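Konditz: two-handed flower arranging, student project data card

Version note: first public copy, 10/03/2018. The February copy that went around the club on thumb drives had the left and right hands swapped in the state log. If you have that one, please stop having it.

What this is

Konditz is the recording set from our robotics club's spring entry for the Parnwood Student Manipulation Challenge, household track. The track asks for a two-armed task that a grandparent would recognize. Other teams folded towels. We had a member with strong feelings about centerpieces, so the task is: get a bouquet off a table and into a tall vase, using both hands, without making it look like an accident.

The set holds 264 recordings, driven by club members of varying patience. Each recording starts with the bouquet lying down and ends when the operator calls it, in triumph or otherwise.

The task

The bouquet always starts on its side, but its position and angle are up to whoever sets the table. The operator picks it up, turns it upright, and lowers the stems into the vase. Passing it from one hand to the other is allowed. Throwing is not, and the rules now say so.

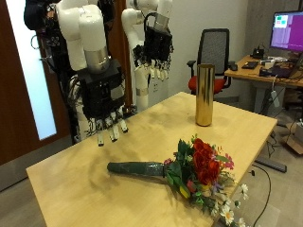 Grasp labels come in two kinds, and most of our arguments were over the line between them. A "handle" grasp closes on the wrapped part of the stems, the long dark green cylinder lying flat on the wood, and a "head" grasp closes on anything with petals. With the fingers hanging just off the end of the handle like this, the label is still "none", however obvious the intention. Contact starts the clock. Daisies hanging over the table edge do not count as a drop, either; we had a labeler who marked every one of those as a failure and we had to do a whole afternoon over.

Views

Each recording has one view from outside the robot and a view from each wrist. The wrist lenses are very wide. The useful part of each picture is a circle with a dark border around it, and we left the border in, since our cropping script had opinions about where the middle was. Straight lines come out bent. If your code assumes that up is up, it is going to have a long day. 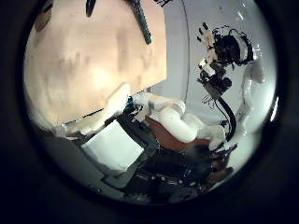 Wrist views are also where you will find most of the occlusion. The hand's own fingers and mechanical parts take up a good share of the circle, and the other hand wanders in whenever the two get close. We did not mask any of it. The club tried training on masked pictures and got a policy that was very calm and never touched anything.

Contents

recordings/ one folder per recording
labels/ grasp and outcome labels, plain text
calib/ lens calibration for both wrists, as good as we could get it
splits/ train and held-out lists
tools/maurya/ our player and label checker
NOTES.txt the operators' comments, edited for language

Maurya is the playback tool. It opens a recording, lines up the views by timestamp and draws the label along the bottom. It was written in two weekends and looks it. Press the space bar to pause. Pressing it twice quickly used to delete the label file, which we have fixed, but keep a copy.

Outcome labels

4 outcomes are used:

in_vase: stems in, vase standing, hands clear
leaning: stems in, but the head is resting on something that is not the vase
dropped: bouquet left both hands before reaching the vase
called_off: operator stopped early, reason in NOTES.txt

"Leaning" is the honest name for what we first called "in_vase, artistic". The judges scored it as half, so we do too.

Things to know before you use it

The room was not cleared for recording. When a wrist tips over, its view can take in the ceiling lights, the desk with its monitor, and whoever is standing nearby.
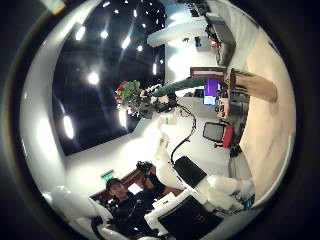

Timestamps on the outside view drift a little in the longer recordings. Recording 437 is the worst (numbers are not consecutive, we skipped blocks whenever a session was restarted) and is best left out of anything where timing matters. It is in the held-out list anyway because it was already in there when we noticed.

Glossy surfaces will fool a simple detector. The gold vase picks up streaks of light and dark, and our first detector regularly found a second vase inside the first one. Depth estimates on it were fiction.

There is no force data. We know. It was on the list.

Baseline

Irkwood is the small imitation model we entered with. Weights and the training config are in a separate download linked from the club page. It reaches the handle fairly well, turns the bouquet upright most of the time, and then hesitates over the vase like someone who has walked into the wrong classroom. Please beat it. Send us the numbers, and a video if it does anything embarrassing.

License and contact

Free for teaching and research. Credit the set as Konditz and say which version you used. Bug reports go to the club's shared inbox, which gets read at meetings, after the pizza order is settled.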